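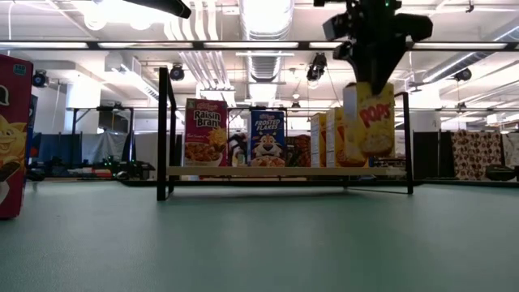
Shelf Placement Study: Gallery

This page presents photographic material from the shelf placement study carried out by the Manipulation Methods Group at the Ledesma Institute. The study asks how a robot arm should place a packaged product on a shelf that already holds other products, when the space left for it is narrow and the neighboring packages may be touched along the way. The work is directed by Ulises Henríquez and forms part of the Bondora program on handling of everyday goods.

Cereal boxes were chosen for the main series. They are light, they tip over easily, and their printed fronts give the vision system a clear pattern to follow. They also come in different heights and widths, so that a placement plan prepared for one box cannot simply be repeated for the next.

The picture at the head of the page

A box of Pops held by the gripper just above the board, overlapping a larger yellow box on the shelf. Raisin Bran and Frosted Flakes stand farther to the left with a gap between them.

The gripper holds the box from above, leaving the printed front open to view. All placements in the main series use this kind of hold.

About the method

Most earlier work in the group treated placement as a single movement: the arm went to a computed position and let go. In the present study the movement is divided into an approach, a contact phase and a release. During the contact phase the arm is allowed to press lightly against the board or against a neighboring box, and the forces measured at the wrist are used to correct the estimated position of the box in the gripper.

The correction is computed by a planner named Siten, written within the group. Siten keeps several possible box positions under consideration at once and discards those which do not agree with the measured forces. The gripper opens only after the remaining positions lie close together. If they do not converge, the arm lifts the box and begins the approach again, up to 4 times, before the trial is recorded as a failure.

Trials and results

The main series consisted of 2000 placements, divided equally between the earlier single-movement method and the method described above. The same packages and the same shelf were used for both. A placement was accepted if the box stood upright on its own and no other box had fallen.

The benefit of the contact phase was greatest where a box had to be set down close to another one. On an open stretch of shelf the two methods performed alike, and the earlier method was faster. The group therefore recommends the contact phase for crowded shelves only. Boxes with crushed lower corners remained difficult under both methods and will be treated in a separate report.

A second series, begun in October, repeats the trials with soft bags and pouches. Results will be added to the Desora archive, where the trial records and the planner settings are kept for use by partner laboratories. Requests for access should be made in writing to the group office and should state the intended use.

We use cookies to measure visits to this site. By continuing to browse you agree to our use of cookies. Accept | Settings

Last updated: Fri 17 November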